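[robot-eval] Re: Skivel wrist kit, worth the money?
From: Ha-rang Seo
To: robot-eval list

Hye-jin Woo wrote:
> Has anyone on the list had hands-on time with the Skivel kit from
> Jostov? We have a two-armed humanoid with multi-fingered hands and one
> head camera, and we lose sight of the hands every time they go under
> or into something. Drollico has the kit in their catalog and will rent
> it by the month, but the page is thin. I'd like to know:
>
> - how long the mounting takes if you have never done it
> - whether the wrist view shows anything besides the robot's own hand
> - if the recorder really keeps the three streams lined up
> - what support is like
>
> We would be using it for reaching into cabinets and drawers, mostly,
> with a person driving and the recordings used for training later. No
> lab bench stuff. I have a budget for one kit and no budget for being
> wrong.
>
> Hye-jin

Hi Hye-jin,

Yes! We have had one on our humanoid since April and I have been meaning to write something up for the list anyway, so you get the long version. Short version first: I like it a great deal, I'd rent before buying, and your cabinet work is close to what we do with it.

For anyone who hasn't seen the catalog page, the Skivel kit is two small wrist cameras with brackets, a head camera, the cable set, and a recorder box that takes all three streams along with the joint positions. There is playback software too, which I'll get to. Jostov makes it, Drollico rents and sells it. Ours is on a rental that we have renewed once. I have no tie to either of them apart from paying the invoices.

Mounting. It took me 51 minutes for the first wrist and 43 for the second, working alone with the printed guide. I expected the second to go much faster and it didn't, mostly on account of the cable routing, where the guide shows one side only and leaves you to mirror it in your head. If you have a second pair of hands, use them for holding the wrist while you feed the cable. Leave more slack than the drawing shows. We had it to the drawing at first and the view jumped a little every time the wrist rolled all the way over, which went away as soon as I gave it another finger's width. Put the arm in its rest pose before you tighten anything. I did the first one with the elbow bent and had to back it all out.

Then there is the aiming step, and please don't rush it. The bracket has a tilt adjustment with click stops, and the guide says to use the middle one. For our hands the middle one looks too far out, past the fingers, and you end up with a lovely view of whatever is behind the thing you are trying to grab. We went one stop in toward the hand. 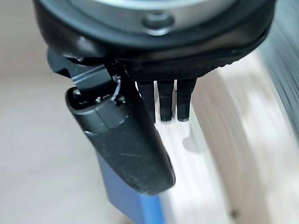

So on your question of whether you see anything besides the robot's own hand: a good part of the picture is going to be the robot, no matter what you do. The wrist housing eats the top and the finger takes a slice, and what is left is what you get to work with. I was a bit disappointed the first afternoon. After a week I had stopped minding, and I now think of it as useful, as it gives you a fixed thing to judge everything else against. If the gap between a fingertip and a box edge closes, you can see it closing. From the head camera you are guessing at that gap, especially when the arm is coming up from below.

It is soft, though. The lens is fixed focus and things past the hand blur when the wrist is moving. For slow reaching it is fine. For anything quick I would not count on reading small print or picking out a screw. There's an exposure lock in the settings, off by default, and I would turn it on for cabinet work. With it off, the picture brightens and dims as the hand goes from the room into the shadow under a shelf, and our first set of recordings has that all over it. (Our own fault for not reading page 8. It is right there.)

Now the part you care about, which is the three views together. Our test job for the past few weeks has been boxes in the cabinet under a desk. Doors open, robot standing in front of it, reach in, take hold, bring out, put back. It sounds like nothing, but it has just about everything that makes this annoying: doors that swing into the space where the elbows want to go, a desktop hanging over the shelf, and boxes that fit closely enough under it that you have to come at them from the front edge. Before the kit, our driver would get the hand to the opening and then more or less feel around. Bang, who does most of our driving, used to put a hand up to ask for a pause so somebody could crouch and tell her how far off she was.

With all three views on one screen she just does it. Well — she does it most of the time. In our last block of 59 tries she asked for help 8 times, and I don't have a proper count from before the kit, so please don't quote that as an improvement figure. It is a number from one driver on one cabinet. What I can tell you is that the crouching has stopped, and that she complains now when we do a session with the wrist views switched off. 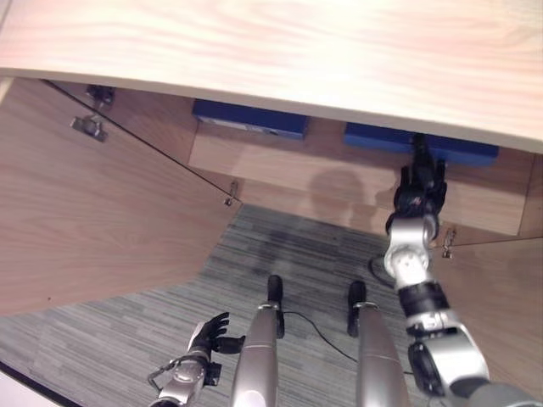

Right hand up at the longer box, left hand held low. Head camera.

The head view by itself already tells you a lot about the doors and the arms. What it doesn't give you is the underside of the desktop, or how the fingers are sitting on the edge. Bang's habit is to look at the head view until the hand is past the door, then move her eyes to the wrist view for the last bit, then back to the head view for the way out. She never looks at the idle hand's view on purpose, but she leaves it up, and I'd suggest you do too. It makes a surprisingly good warning that the other arm is drifting toward a door.

A small wish for Jostov, if anyone from there reads this list: let us put the wrist views on the left and right of the head view to match the arms. Right now they stack in a column in the order they were plugged in. We label ours with tape on the monitor.

Recorder and sync. This was the thing I was most suspicious of and it has been the nicest surprise. We checked it the low-tech way, by flicking the room lights off and on during a recording and stepping through all three streams to find the change. They matched to the frame each time we tried it, at the start of a session and again near the end of a long one. The joint positions are harder to check like that. We had the arm tap a tabletop and compared the stop in the joint data with the stop in the video, and it looked right to me, but I would not swear to better than a frame. If somebody has a cleaner method, I'd love to hear it.

Files come out as ordinary video plus a table per session. You can open them without the Jostov software, which for me was close to a requirement. The playback tool itself is pleasant. You can scrub all the streams together and drop markers, and the markers end up in the table. It's slow to open anything long, so we cut our sessions short and name them well.

Things I don't love:

The cable set. The connectors are good and snug, but the cables are stiff when new and there is no strain relief on the recorder end. I added my own clips. Check the plugs by hand before each session, too. We lost the better part of a morning to one that looked seated and wasn't.

The head camera bracket is clearly made for a different shape of head from ours. It held, with foam.

No cover for the lenses. The hands go into dusty places and dust gets on everything, so keep a cloth nearby and put lens cleaning on whatever checklist you run. Ours is taped to the cart.
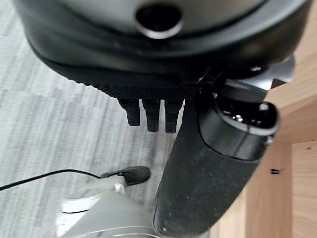
I would also say to budget some time for learning to read the wrist picture, for you and for whoever drives. It turns with the hand, so the floor can be on the left in one moment and the cabinet on the right, and the next moment that has all swung over. People who fly things seem to get it right away. I did not. Bang told me to stop trying to work out which way was up and only watch the finger and the thing next to the finger, and that got me through it in two sessions. For training data it matters less, of course, though when you go back to mark up recordings you will want to have the head view beside it or you'll be tilting your neck all day.

Support. I have written to Jostov three times. Two answers came the next morning and were useful, with a drawing in one of them. The third, about the view order, got a polite "noted." Drollico handles the rental side and they were quick to swap a bracket that came with a stripped thread. Ask them to include the spare cable. It's on their packing list as optional and they didn't charge us for it, but they won't put it in unless you ask.

So would I spend a one-kit budget on it? For reaching into cabinets and drawers with a person driving, yes, I would, and happily. I'd rent for a month first, do one job over and over in that month, and look at your own recordings before you sign for the purchase. If your hands are a lot bulkier than ours the view could be mostly hand, and no catalog page is going to tell you that. Send me the wrist diameter and the distance from the wrist to the fingertips and I'll tell you which tilt stop I would start at.

I can also share a short session from the cabinet job, all three streams and the table, so you can see what your training people would be getting. Write to me off-list, as the files are too big for the archive. And if anyone has run the Skivel recorder with a fourth camera plugged in, please speak up. The port is there and the manual skips right past it.

Ha-rang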